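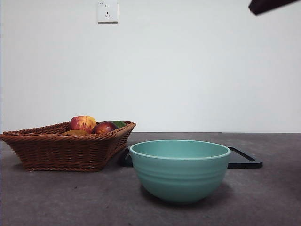

September 21, 2022

Kendwood ribbon preamp, second unit, serial 143. Came back from Eimear Horgan with a note saying the left channel hisses after half an hour. Ran it on the bench all morning with the Joubert dummy load. Hiss starts at 40 minutes on my clock, left only, and follows the input board when I swap the two boards over. So the supply is fine and so is the output transformer.

Changed the input FET for one from the matched bag. Noise dropped but still worse than the right side. Then found the 467 ohm source resistor (the odd value we made up from a pair in March) had drifted to 1,763 when warm. One of the pair had a cracked end cap. Replaced both with metal film, refitted the old FET to check, and it is quiet. Left the old one in.

Lirkutura capsule: still waiting on the Nisden adaptor, so no listening test with it yet. Used the shop ribbon instead, spoken voice, roughly 2 feet away. Slight lift at the top compared with unit one - probably the cable, which is the long one.

To do:
Check the same resistor pair in unit one before it goes out.
Order more metal film, we are down to the last strip.
Eimear wants the gain switch less stiff. Try cleaning it before swapping it.
Lid screws are in the tin by the scope.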